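Search this site
Search

3.2 Readings and their listeners

Our second corpus holds 302 poems read aloud at evenings organised by the Cevel reading circle. Stan transcribed the recordings and Khan marked every pause longer than one second. Of these poems, 80 name a household object in the first line, and the readers slow down at that word – often more than the line break asks for.

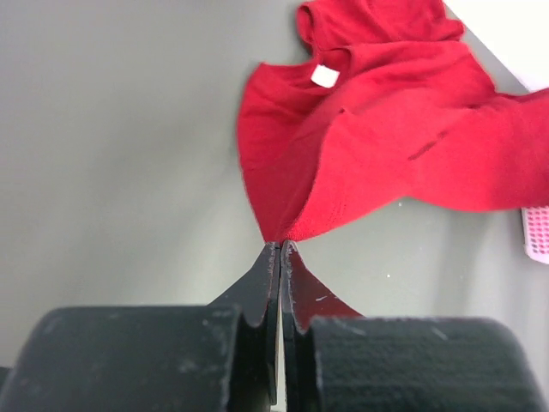
Figure 2. Red cloth with a small white label, held between two gripper fingers.

Pauses inside the line were less regular. In 33 poems the reader stopped before a verb, and in 34 after it. We do not think this small difference has a meaning. Older listeners told us in October that they prefer the printed page in hand, and we return to their answers in Section 4.

Filed under: Poetry & Performance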